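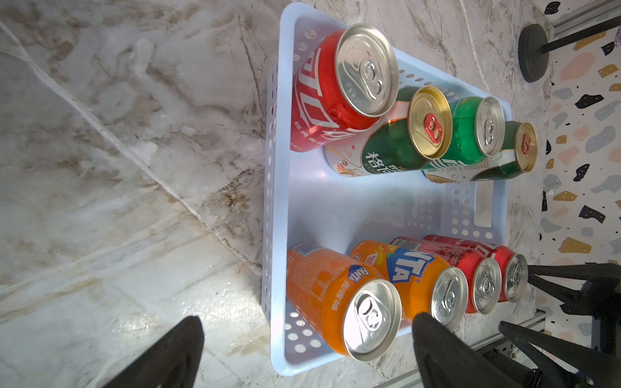 4.2 What the sorting cell changed for packers

Wadska's proposal for the Plidatthorpe depot promised that the cell would "free staff from repetitive handling." We treat this as a claim to be tested. Over the 54 shifts we observed, the people on the line handled fewer cans per hour, as promised. They also spent a good part of each shift watching, clearing and restarting, work that appears nowhere in the proposal and carries no pay grade of its own. The shift logs list 561 stoppages, and 101 of them have no cause entered. Skyrme, who coded the logs, reads those blanks as a sign that packers had stopped seeing the form as worth their time. We think she is right, though we can't prove it from the logs alone.
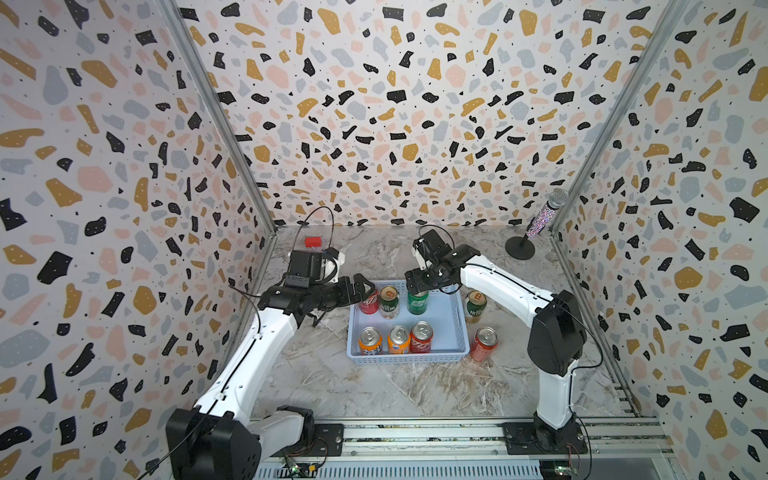

Figure 3. Two-arm cell with cans inside and outside the basket.

Responsibility for a stoppage was harder to settle than the stoppage itself. Under the old arrangement a packer who found a misplaced can moved it and carried on. In the cell, the same small fix means pausing two arms, reaching in and asking the lead for a restart. Figure 3 has six cans upright in the basket and two more standing on the floor to its right, and packers shown the figure disagreed on whether this was a fault or a job half done. Four of them said they would wait. Ellis, the line lead, said he would expect them to step in - and admitted that no written rule told them so.

Parry's interviews point the same way. Staff did not describe the job as easier. Several called it "slower but more tiring," a complaint that output figures cannot pick up. The Rirkero trial, often cited in favor of such cells, measured output only.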